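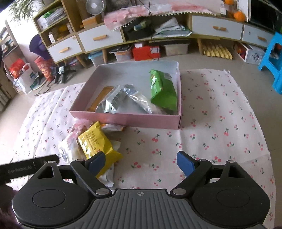 The Long Middle of the Coffee Chain

By Elisa Rinaldi

Between the washing station and the roaster, green coffee spends most of its life in a bag. For growers selling through Predau, a small exporter that buys from hill farms, the bag is where much of the price is won or lost. A lot that scores well in June and poorly at arrival is sold at the arrival score, and the difference is charged back down the chain.

Primo Santoro has run quality control at Predau for nine seasons. His records cover 553 lots, each sampled three times: at the dry mill, at the port and at the buyer's warehouse. Of these, 354 arrived within half a point of the score they left with. The rest lost more, and a few lost enough to change grade.

"The cup tells you there was a loss," Santoro says. "The moisture log tells you when."

Where the moisture goes

Green coffee is usually shipped at a moisture content between 10 and 12 percent. Above that range, mold becomes a risk. Below it, the beans turn brittle and the cup goes flat sooner. Predau's mill aims for 11 percent and measures every lot before it is bagged.

The trouble tends to begin afterward. Bags wait at the port under a metal roof that heats up by day and cools quickly at night. Moisture moves out of the beans, condenses on the nearest cold surface and is taken up again unevenly. Bags on the outside of a stack can differ from those in the center by a full percentage point after two weeks.

Predau tested a hermetic liner inside the usual jute bag on 32 lots, with the same number left unlined as a control. The lined lots held their moisture through the wait and the crossing. The unlined ones drifted in both directions, depending on where in the stack they had been.

Liners cost money, and the question of who pays has taken longer to settle than the trial did. Feng-yi Chow, who buys for the roaster Baumgartner, now covers the liner on any lot bought before milling. On spot purchases the exporter pays and adds the cost to the price. Growers are charged in neither case, a condition that Ermanno Ferraro asked for on behalf of the farms he represents.

"Our members do not choose the warehouse," Ferraro says. "They should not pay for its roof."

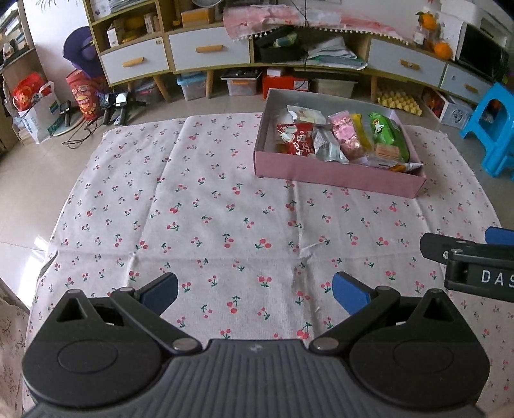 Sampling and its limits

A liner preserves what is put into it, including mistakes. Benedetta Zanetti, who grades at the Plonier laboratory, works from a 300 gram sample of each lot. The sample is drawn from several bags with a trier, mixed and divided: one part is screened and sorted for defects, one is roasted and cupped, and the remainder is kept sealed in case of a dispute.

Her main complaint concerns uneven drying. A lot that averages 11 percent may contain beans at 9 and beans at 13, and a standard meter reports only the average. Zanetti has asked mills to take five readings per lot and send all of them. Two mills have agreed so far.

Payment terms

Predau's new contracts fix the quality score at the dry mill, provided the lot is lined and the five readings fall within one point of each other. Losses after that are shared between exporter and buyer. Lots that miss either condition are still priced on arrival.

The first shipment under the new terms left the mill at Netov on Mon 5 August. Arrival samples go to Plonier, and the scores will be sent to the growers at the same time as the buyer receives them.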